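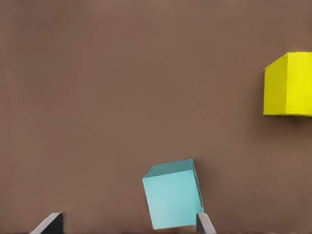

I've been arguing with people at work about simulators for most of this year, and I've decided to put my side down in writing so I can just send a link next time. My view is that we spend far too long making simulated worlds look nice and far too little time making them awkward. Take the cubes. A plain brown surface, a yellow cube up in the corner, a pale blue one sitting at an angle with the open gripper below it: you could sneer at how little there is in it (and Gerardo Rizzi, who I like very much, regularly does). But look at that tilt! The blue cube isn't lined up with the view, and its corner is very close to the tip of the right finger. For a grasp planner that's a proper problem, and no amount of lovely wood grain would make it a better one.

The trouble is where the effort goes. When we moved our test set over to Sirkik last March, we had 482 start positions, and I'd say most of them were boring. Cube in the middle, cube square to the gripper, close, lift, well done everybody. The success rate looked wonderful. Then Eleni Mladenović wrote 13 nasty ones by hand in an afternoon, all bad angles and tight gaps, and the planner fell over on 11 of them. Same renderer, same cubes, same everything. That afternoon taught me more about our controller than the whole quarter before it.

Now, Gerardo's argument is that the perception side needs realism, and he's got a point, up to a point. If you train a network on flat colours it may well get confused by a shiny mug on a messy desk. Fine. I'd still rather have that as a separate job, with its own tests and its own budget, because once you mix the two you can't tell what broke. Did the camera model miss the edge of the cube, or did the planner get a perfectly good pose and drive a finger into it anyway? We lost the best part of a week to that exact question in the spring, and the answer was a rounding bug in the wrist angle. Nice shadows, though.

What I'd like from the people who make these tools (Prelutix, I'm looking at you, your lighting panel has more sliders than a mixing desk) is a decent way to describe awkwardness. Let me ask for objects that nearly touch a finger. Let me ask for a second cube half out of view, so the planner has to cope with only knowing part of what's there. Let me save the failures and replay them with one click, with the joint limits drawn on top. At the moment I do all that with a script Damian Michalski left behind, and it's 228 lines of things I'm scared to touch.

I know demos sell and cubes don't. Costel Hoxha reminds me of this whenever there's a visitor due, and he's the one who has to stand next to the screen. Give him the pretty kitchen, by all means. Just let me keep my brown table for the real work, and please stop asking when I'm going to add a texture to it.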